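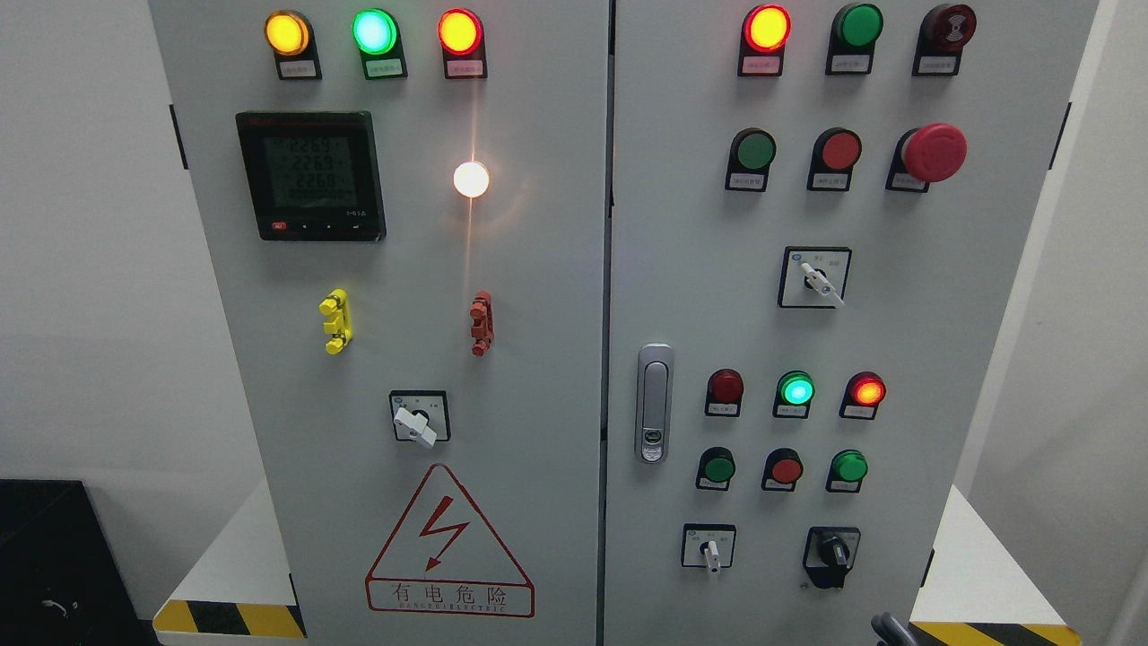
About Grenico

Grenico tests whether machines can do ordinary chores in homes and small shops. We started in February with 2 people and now have 4. Companies send us their robots, we give them work, and we write down what happened.

The work is plain stuff. Fold a towel. Load a dishwasher. Turn a selector switch on a control cabinet, press the green button and leave the red mushroom-head stop alone. A new hire learns the panel jobs in a morning. Machines take longer, mostly because the buttons sit close together and several look the same.

Can they do it yet? Some of it. We call a chore done when a machine gets it right 80 times in a row with no help. Push buttons are close to that. Rotary switches are not, and laundry is a long way off. Each report covers 20 chores and lists the failures first.

Soudabeh Ghasemi runs the shop-floor tests. Ingrid Yazzie runs the household side. Si-eun Shim keeps the records and Rochelle Rosenthal handles bookings. We don't sell robots, and clients can't edit our reports.

If you have a machine you want tested, or a chore we should add, write to Rochelle.

Shares: 20 | Comments: 4

© 2023 Grenico | Contact | Back to top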